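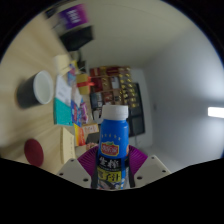 Apr 5, 2022

Notes on the table work, front office, bottle and coaster task. Written by me, Gerardo Bañez. Jonalyn Macaraeg please correct where I remember badly.

The target for this block is 300 recordings of the bottle. We have 100 now. Weltadia wants the full set before they try anything on the Bralus arm, so we continue with the same objects. The blue bottle is good for us. It is tall and easy to hold. The cup is more difficult and I would like to leave it for the second block.

What I want to write down is mostly about the people and less about the gripper.

Before, when a visitor meeting was finished, Jonalyn put the table in order herself and it was not a task with a name. Now she does the same movements with the tool in her hand, and slowly. She told me her wrist is tired after one hour, and that she started to think about how she puts down a bottle, also at home. I changed the plan to 2 short sessions per day, with a normal job between them.

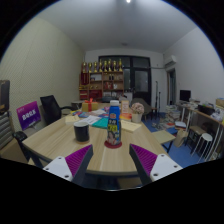 The second thing is the papers and books on the table. The office people asked me if they must clear their things for us. I answered no. If the arm will work here one day, it must work with the notebook and the gift box and the flowers where people leave them. They were glad, but some of them still move their things when they see us coming, and I do not know how to stop this.

Also there was a question I could not answer well: who will do the table when the arm does it? I said that nothing is decided at Bakstead before November. I will ask for a more clear answer, as it is not fair that Jonalyn teaches the job without knowing this.

To do:
Charge both batteries at night.
Ask for a lighter handle.
Recording 529 in the old folder has a wrong label, correct it.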